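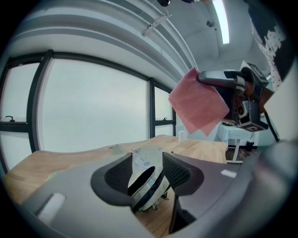
Ondo Opens Korance Hand-Guided Teaching Kit to Outside Workshops

25th January – by Ondo Press Office

4 min read

Search Search news Type and press Enter

Ondo today announced that Korance, its kit for teaching robots by hand, is available to outside workshops and research groups. Until now the kit has been used only at Ondo's own site and at Rashti, the textile services company that has worked with Ondo on the project since September.

Korance lets a person show a robot a task without programming it and without a robot in the room. The operator holds a gripper tool in each hand and does the work at a normal table. A camera on each tool records what the fingers are doing, and printed square markers on the tools are used to work out where one tool is in relation to the other. The recordings are then used to train a pair of robot arms fitted with the same kind of fingers.

The first release covers the handling of small cloth items and soft bags. Cloth was chosen at the request of Rashti, whose sorting and folding lines still depend on hand work. A towel never lands the same way twice, and a fixed program cannot cover every fold and wrinkle. A set of demonstrations can cover far more of them.

What a session looks like

Operators work at a wooden table in ordinary daylight, with the room's ceiling lights on. Ondo does not use a screened booth or a plain backdrop. Windows, furniture and other people going about their work are left in view, so that the trained robot is less likely to be thrown off by a new room.

A session starts with a short practice period. Most new operators need 17 minutes with the tools before their recordings are good enough to keep. After that they work through a list of items, picking up each one, moving it, opening it out or folding it, and setting it down. Items include plain napkins, printed cloths and light bags. Cloths with a small printed figure, such as a star, are mixed in with plain ones so that the system does not come to rely on the print.

Two operators can record in the same room at the same time. Each pair of tools is processed separately, and recordings with a marker out of view for too long are set aside for review by hand.

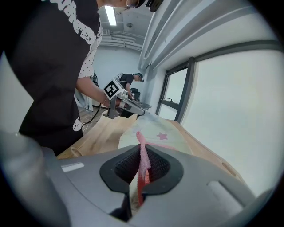 Results from the trial

During the trial at Rashti, 39 operators recorded demonstrations with Korance. None of them had trained a robot before. Their recordings were used to teach 2 robot arms to pick up a single cloth from a table, spread it flat and fold it once.

In the final round of testing, the arms finished the job without help in 78 percent of attempts. Most failures came at the start, when the fingers closed on the table surface or picked up a cloth by the wrong layer. Ondo is collecting more demonstrations of that first grasp – slow ones in particular – and will retrain the system with them.

Bags remain harder than flat cloth. They crumple between the fingers and hide their own openings. Bag handling is included in the release as a test feature, and Ondo does not recommend it for production use at this stage.

Remote control option

Workshops that already have robot arms can use the same hand tools to drive them directly. In this mode the arms follow the operator's hands as they move, and the session is recorded from the robot side. Ondo suggests this for correcting a task that has already been taught. For first demonstrations, working directly at the table is faster and easier on the operator's arms.

Availability

Korance is supplied with two hand tools, spare soft fingers, a sheet of replacement markers, cables and the recording software. Training of the robot can be done on the customer's own computers or by Ondo. Orders in the first group will be handled by Proler, which will also provide setup visits and repairs.

Recordings stay the property of the customer. Workshops are asked to get written consent from staff who may appear in the background before recording begins.

About Ondo

Ondo develops tools for teaching robots through demonstration. The company builds grippers and recording software for groups working with soft and irregular items.

Press and order inquiries should be sent to the Ondo press office. Questions on setup and repairs should go to Proler.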